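Print this page | E-mail this article

4. Platform set-up and upkeep

4.1 Mounting and calibration

The trials used one Skanar wheeled base fitted with the Pelach navigation stack, version 11. The forward camera sits on a fixed bracket behind the two front rods, which carry the contact switches. The bracket has no tilt adjustment. Its angle is set once with a wedge gauge and locked with two screws, after which the intrinsic and extrinsic parameters are estimated from a printed board at 18 positions. The full procedure takes one person a morning, and most of that time goes on re-seating the board.

An earlier bracket, supplied with the base, was abandoned during the pilot runs at Eskola. It flexed when the base crossed expansion joints, and the resulting pitch error was enough to shift the projected ground plane by several pixels. The replacement is stiffer but heavier, and the front tyre pressure was raised to compensate.

4.2 Condition of the optical window

The camera looks out through a flat acrylic window. During the April runs the obstacle layer began to report low objects close to the base on open ground. The reports kept the same image position as the base moved, and they survived a restart of the stack and a fresh calibration. Marks on the surface of the ground behave differently: they pass down the image as the base advances and leave it at the lower edge. Figure 3 gives a forward view on concrete paving, with both front rods projecting into the lower part of the image. Blurred dark streaks lie over the lower portion of the view, while the stains on the slabs appear as separate patches.

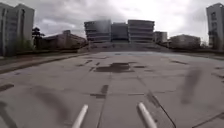

Figure 3. Forward view from the base. The joint lines converge towards the steps; the curvature of the horizon is visible on both sides.

Can the rods be masked out of the obstacle layer permanently?
A fixed mask is adequate as long as the bracket and the rods have not been moved. It must be redrawn after any work on either part, and the old mask file should be deleted from the base so that it cannot be loaded by mistake.

The log for the affected period held 1796 false reports. We sorted them by image position and found 13 clusters, most of them in the lower third of the image. Clusters overlapping the rods were assigned to mask error and the remainder to the window.

4.3 Cleaning and replacement

The window is now wiped with a damp microfibre cloth before each run and dried with a second cloth. Solvent cleaners were ruled out after one clouded a spare. If a static cluster persists after wiping, the window is unscrewed and changed, the seal is inspected for grit, and a short check run is made on level ground with the Cillimer logger attached. The calibration board is needed again only if the bracket screws have been disturbed.

Contact the editorial office | Copyright the authors | Back to top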